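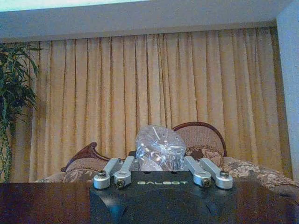
Oliwia Kołodziej says the most surprising thing in any home is the stuff we throw out without looking at it twice, and this chapter takes her at her word!

Chapter 2
Clear, Thin and Everywhere: The Plastic Bag

Pick up a clear plastic bag and scrunch it. It crackles, it creases, it catches the light – and let go, and it slowly starts to open again. Why? What a great question to start with!

In this chapter you'll fold, stretch and weigh bags of every colour, and work out how much space 500 of them take up when they're flattened. You'll also meet the Mumasholm sorting diary, where one household kept every bag that came through the door until March.

Before you read on, find two bags at home and write down how they feel.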